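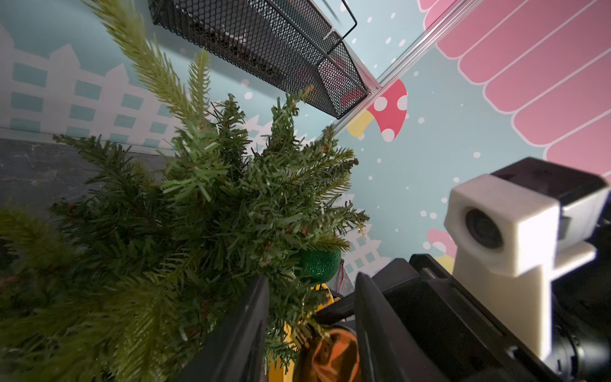
Software > Perception and Planning

Depth holes in the tree, planner pushes through branches

plerska_dev
Wednesday, June 3, 2020
Hello all. My task is ornaments on an artificial tree, with the wrist camera. The orange-gold ornament is shiny and crinkled, and between the fingers the depth map is mostly holes. The green glitter ball is half under the needles and the detector gives it a score that jumps every frame. I run the Flitel planner with a 12 mm margin. With this margin it finds no path, and without it the fingers go straight into the branches. What do you do with soft obstacles?

Dretard
Do not put the needles in the collision map at all. They bend. Keep only the basket and the aluminum rail as hard objects.

mesh_and_wire
I disagree with Dretard. Needles bend, but there is a thin red wire next to the green ball, and it makes a loop. If you delete everything near the tree, you delete this also. I would use a cost for the branches – high, but not infinite.

plerska_dev
How do you separate wire and needles? My voxels are too big for it.

mesh_and_wire
By color, in the RGB image. Red on green is easy. Then I grow the mask by 2 pixels and project it.

Dretard
OK, for the wire I agree. For the shiny ornament, average 30 frames before you close.

plerska_dev
I will try the cost first and post the logs tonight.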